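GRELTDALE COMMUNITY CLOTHING EXCHANGE
Minutes of the Regular Meeting of the Board

Date: 9th June
Place: Upper meeting room, Pornstead Hall
Present: Lindiwe Chauke (Chair), Gaëtan Courtois, Irina Ilie, Maricica Avram
Recording: Ruxandra Zamfir

1. Opening and approval of minutes

The Chair called the meeting to order and confirmed that a quorum was present. The minutes of the previous meeting were read. Ms. Avram asked that the word "loan" in item 4 be changed to "grant." With that correction the minutes were approved.

2. Matters arising

The lease on the side entrance has been signed by both parties. Keys have been handed to Ms. Ilie. The question of the shared mailbox remains open, and Mr. Courtois will write again to the building manager.

The Board also returned to the draft sorting guide. Members agreed that garments should be kept in color groups up to the point of folding, and that dark items should go in a separate basket from light and bright ones. Ms. Ilie will add this to page 2 of the guide.

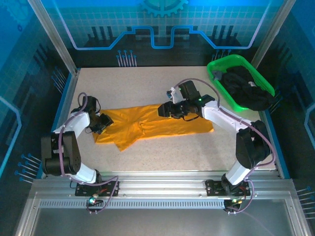
3. Financial report

Mr. Courtois presented the accounts. The balance in the general fund stands at $4000. Of this, $1000 is held for repairs to the floor of the drying room and may not be used for other purposes without a vote. Income from the spring sale was lower than planned, owing to the change of hall. The bill for electricity has been disputed and a new meter reading has been requested.

Ms. Avram asked whether the repair money could be placed in a separate account. Mr. Courtois replied that the bank charges a monthly fee for a second account and that a separate line in the ledger had served well so far. The report was accepted.

4. Sorting and folding standards

Ms. Ilie spoke to her written paper. Complaints from exchange members fall mostly under two headings: shirts put out with missing buttons, and items folded so small that the size label cannot be found. She proposed that every item be laid flat and checked on the front and back before it is folded. Items with stains or open seams are to go to the mending shelf.

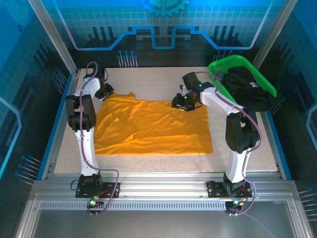
Item 4: cloth laid out flat.

Mr. Courtois was concerned that the extra check would slow the work on busy mornings. Ms. Ilie answered that the mending shelf is now overlooked until closing time and that a check at the table would save a second round of handling. After discussion it was moved by Ms. Avram, and seconded by Mr. Courtois, that the standard be adopted for a trial period ending in December. Carried.

It was further agreed that towels and shirts be folded lengthwise first, so that they fit the narrow shelves supplied by Surnora. Heavy knitwear is to be stacked no higher than the shelf lip.
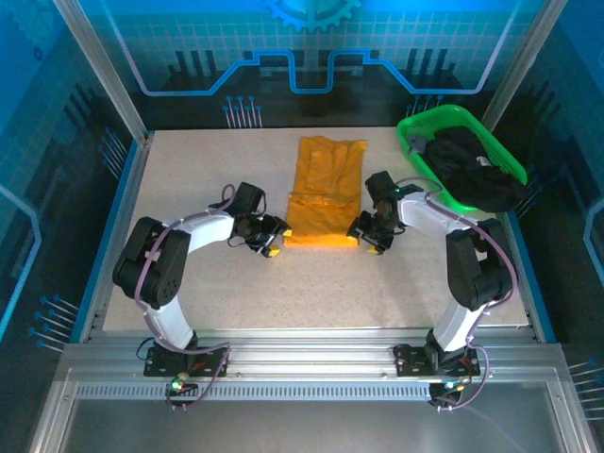
Ms. Avram noted that the shelf labels at the east wall are faded and in two languages only. She offered to prepare new ones. The Board thanked her and approved the cost of card and tape from the general fund.

5. Opening hours and membership

The Secretary reported that more than 24 households have joined since the last meeting. The Chair proposed one further evening session each month, on trial, provided that two members of the Board can be present to open and close. Ms. Ilie and Ms. Zamfir agreed to take the first session.

A request was received from the Filip Street tenants' group to hold a children's coat exchange before the cold weather. The Board was in favor in principle. Mr. Courtois asked that the group provide its own tables and confirm in writing who will be responsible for the room.

The limit of 15 items per household per visit was reviewed. No change was made. 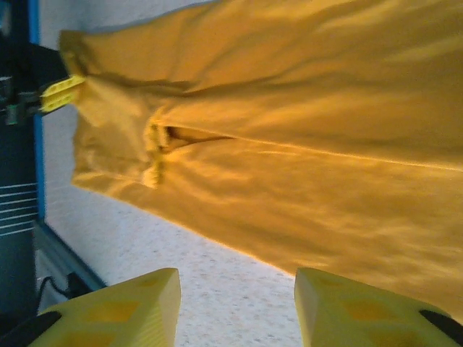

Ms. Zamfir raised the matter of items left at the door outside opening hours. Bags have been found soaked by rain on several mornings, and their contents had to be thrown away. It was agreed that a notice be placed at both entrances and that the wording be sent to members with the next newsletter. The Chair did not support a locked drop box at this time — the hall's insurance terms would first have to be checked.

6. Other business

Ms. Avram asked for a second clothes steamer. Deferred until the electricity bill has been settled.

The Chair reminded members that the first aid box must be signed for when it is opened.

7. Actions

Mr. Courtois: letter to the building manager; insurance terms for a drop box; reply to the tenants' group.
Ms. Ilie: revised sorting guide, with the new folding standard.
Ms. Avram: shelf labels.
Ms. Zamfir: door notices and newsletter text.

There being no further business, the meeting was adjourned. The date of the next meeting will be sent out by the Secretary.

Minutes recorded by Ruxandra Zamfir, Secretary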